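4.2 Setting the Iris room thermostat schedule

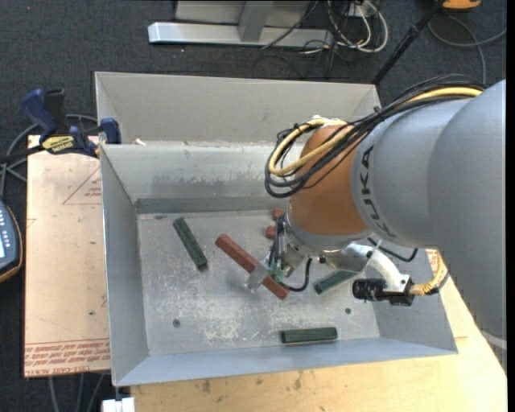 The schedule holds up to 10 time slots per day. Set the clock first (section 4.1).

1. Press MENU until SCHED shows on the display.
2. Use the arrow keys to pick a day, then press OK.
3. Enter the start time and the temperature for the first slot. The factory setting is 19 °C.
4. Press OK to save, or BACK to leave the slot unchanged.
5. Repeat for the other slots.

Note: Slots left blank carry on with the last temperature entered -- they do not switch the heat off.

Caution: Do not hold MENU for more than 11 seconds. This clears all saved days.

To copy one day to another, see section 4.3.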